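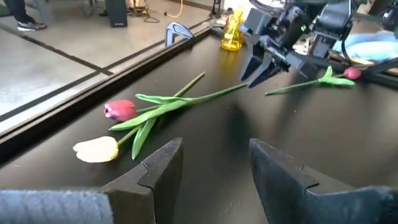
Hello! I'm Esther Wanyama, and I look after the teaching side of Skinddale, a small robot learning group with one big room and a very long list of things we'd like two arms to be able to do. Our main subject at the moment is handing over and sorting awkward objects, and our favourite awkward object is the artificial tulip. Lay a cream one and a pink one down so their stems cross, put a third further off by the other arm, and you have a problem that kept us busy from spring right through to December. Which stem do you go for first? Which arm should take it? And how do you pick up one flower without dragging its neighbour along?

What we do is called learning from demonstration. One of us steers the arms through the job by hand, the arms' own cameras and joints record everything, and a model learns to go from what it sees to what it should do next. Plenty of groups work this way. Our bit (the bit I get excited about!) is how we choose which demonstrations to collect. We used to sit down and record whatever came to mind, and we ended up with hundreds of tidy layouts and hardly any messy ones.

Josphat Muli got fed up with this and wrote Magesa, our little scheduling tool. It looks at where the current model is least sure of itself and asks for more layouts of that sort. So if the model dithers over crossed stems, we spend the morning crossing stems. It's not glamorous, and I've dreamt about tulips more than once.

Now for the result. We had 1,430 demonstrations in our old tulip set. With Magesa choosing the layouts, we trained a second model on far fewer, then ran both through the same 60 test layouts. The old model cleared the table in 24 of them. The new one failed on just 9! Most of those nine were cases where a bloom was tucked under another flower's leaves, and I don't think more of the same data will fix that. We probably need the arm to nudge things apart first, and that's what Josphat is working on now.

I should add that those tests were all in our own room, on our own black table, with flowers we know far too well. We're moving on to Dutska next, a set of softer and floppier things (ribbons, socks, bits of netting), and I fully expect our numbers to drop.

We also run an open bench for students from Skurness, who come in to drive the arms, record their own demonstrations and see what the model makes of them. You don't need to have written any code. Patience helps, and so does a jumper, as the concrete floor gets chilly. If you fancy a go, or you want to argue with us about our test layouts, drop us a line through the contact page and one of us will write back.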